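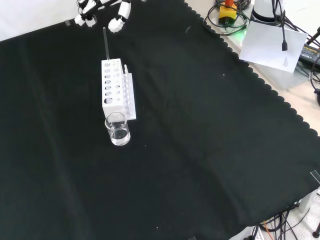 A white plastic test tube rack on a black cloth.

FOR IMMEDIATE RELEASE
18/08/2022

Umen Tested Its Own Well Water Program and Is Not Sure It Works

RERKIDLOW – Umen, a private water testing company serving rural households, today released the results of an internal review of its mail-in well water kits. The company says the results do not support some of the claims it has printed on its own packaging.

The review covered 2,073 samples mailed in by well owners since March. Umen wanted to know whether a single sample, collected at the kitchen sink by a person with no training, tells a household anything it can rely on. For nitrate and hardness, the answer was mostly yes. For bacteria, the company is a good deal less comfortable.

"We sell these kits, so you would expect me to tell you they are wonderful," said Unai Nieto, laboratory director at Umen. "They are fine for some things. A bacteria sample that sat in a hot mailbox all weekend is not one of them, and we have been too polite about saying so."

According to the review, over 20 percent of the bacteria samples reached the laboratory too late to be tested under the company's own rules. Those customers were sent a new bottle at no charge. Many never mailed it back. Umen does not know whether they gave up, found another lab or decided the water tasted all right, and it declines to guess.

The company also looked at its popular "whole home safety score," a single number printed at the top of every report. Umen is dropping the score as of today. Customers will get the measured values, the limit each one is compared with, and a plain note when a result is missing or doubtful.

"People liked the score," Nieto said. "They put it on the refrigerator. But a well can have good hardness and bad nitrate, and I never understood what you learn by mixing the two together. I asked when we brought it in and I didn't get much of an answer."

Two changes take effect with the next shipment of kits. Bacteria bottles will no longer be accepted by regular mail and must be handed in at a drop-off counter on the day they are filled. Counters are open in Rerkidlow and Alcaraz. The word "complete" is also being removed from the box.

Umen considered a faster courier service offered by Merkent and turned it down after a short trial. Bottles did arrive sooner, but the price of a kit would have nearly doubled, and the review team did not see enough improvement in usable samples to ask customers to pay for it.

The review has limits of its own. It was done by Umen staff, on Umen samples, and no outside laboratory repeated the work. Well owners who buy a kit may also be the ones who already suspect a problem, so the results should not be read as a picture of wells across the area.

Customers with an unused kit can still send in the nitrate and hardness bottles as usual. The bacteria bottle can be taken to either counter or returned unopened for a partial refund. Old reports remain valid apart from the safety score, which Umen asks customers to ignore.

About Umen
Umen tests drinking water for private well owners. It does not sell filters, softeners or treatment systems.

Press contact: Unai Nieto, Umen laboratory office, Rerkidlow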